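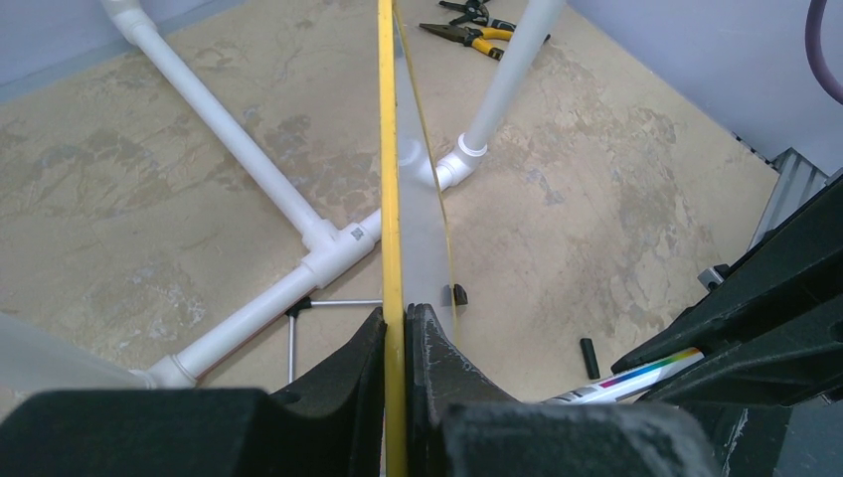 wrist cam, yellow edge in the fingers, pvc frame on the floor behind it

Threads > Robotics > Irkov gripping notes

1/ ok quick thread on the Irkov result while I still have my notes open. question was dumb and simple: when a gripper holds something long and floppy by its edge, can you tell it's about to slip from the wrist camera alone. no force sensor, no tactile pads.

2/ answer so far – yes mostly, if you look at the right bit of the picture. we were looking at the wrong bit until March.

3/ setup. one arm, two fingers, camera on the wrist. thing being held is a frosted plastic sheet with a yellow edge strip. the fingers pinch the strip. the sheet hangs off to the side and does whatever it wants, which is the whole problem

4/ why the strip matters: it's bright, it's straight, and it runs right through the camera's view top to bottom. so a tiny rotation in the pinch shows up as a big sideways move at the far end. free lever arm.

5/ old method (Cokix, our own baseline, I can be mean about it) watched the contact patch between the fingers. makes sense on paper. except the fingers hide most of it and scuffed black on scuffed black has nothing to track

6/ new method ignores the fingers. fit a line to the yellow, track its angle against the gripper, flag when the angle drifts faster than the arm motion explains. thats it. fits on one page of code.

7/ data: 1843 grasps, all on the real arm. 361 of them ended in a slip, labeled by hand from a second camera across the room. labeling was the slow part, do not recommend

8/ Cokix usually fired when the sheet was already on its way down. the line method fires early enough that the arm can stop and squeeze. I'm not posting a lead time yet bc the two cameras had a clock offset I only half trust. will post when fixed.

9/ before someone asks – yes we tried a learned model. Helmy, small network, same labels. it did as well as the line fit on floors it had seen and got worse on a new floor. the line fit didn't care.

10/ speaking of floors. the one in the pic is beige and blotchy and I like it for testing. we leave clutter down too, pliers, pipe fittings, a marker. a clean background makes every tracker look smart

11/ the white pipe was the best stress test. long straight edges everywhere, same as the thing you want to follow. a plain edge detector grabs the pipe and is very confident about it. color gate first, THEN line fit. order matters, I had it backwards for weeks

12/ where it breaks:
– strip facing away from the camera, you lose the yellow
– pure sliding along the strip. angle never changes so we see nothing. this is the big one
– strong warm light, the floor drifts toward yellow and the gate leaks

13/ for sliding we want marks on the strip, little ticks at even spacing. tried it on 3 strips by hand. looks ok?? too few to say anything real

14/ someone at Esholm asked if it works without a colored edge. sort of. you need some line you can trust. a seam works, a fold works sometimes, a clear sheet with no border is hopeless so far

15/ also tried it on 2 finger sets, a fresh pair and a scuffed pair. the scuffed ones slipped less, I expected the opposite. no theory I'd defend. could be the rough surface, could be that we ran them on different batches of sheet, which was sloppy and is on me

16/ writeup is dated 19 October 2023, code goes up with it once I rip out the hardcoded paths. labels too, incl the ones we disagreed on, those are marked

17/ if you have a wrist cam and old grasp logs with anything long and striped in them pls send. cables, tape, trim, whatever. espcially failures, everyone deletes the failures

18/ forgot one thing: the gate thresholds in the draft are for our camera only. redo them for yours, takes ten minutes with the strip held still. ok back to the clock offset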